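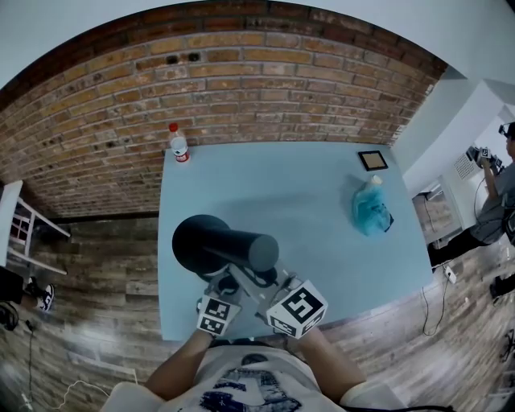

Progress report to the Conus fund
Plokunier workshop, Prindham
15/02/2020

In this period the work of our packing staff has changed more than we planned in the proposal. Before, they only packed orders by hand. Now 24 of them also spend part of the shift with the hand-held grippers, showing the movements which the robot arm from Farooqui will later learn. We have 967 demonstrations accepted until now.

The first training day was too short and we extended it to 2 days. Staff told us that the wrist becomes tired, so one turn with the gripper is now limited to 20 minutes, followed by normal packing. The hours with the gripper are paid at the same rate as the packing hours.

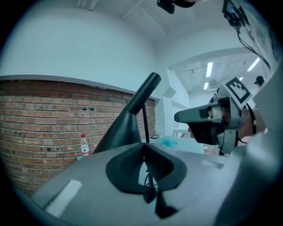
Two hand-held grippers at the work table, brick wall side.

Some questions are still open. The older workers ask if their places will remain when the arm is installed. We have promised in writing that no contract ends during the project, but we cannot yet answer for the time after it. We would like to discuss this with the fund before the arm is delivered.

The budget for cables and spare parts is almost used. A request to move money from the travel line is attached.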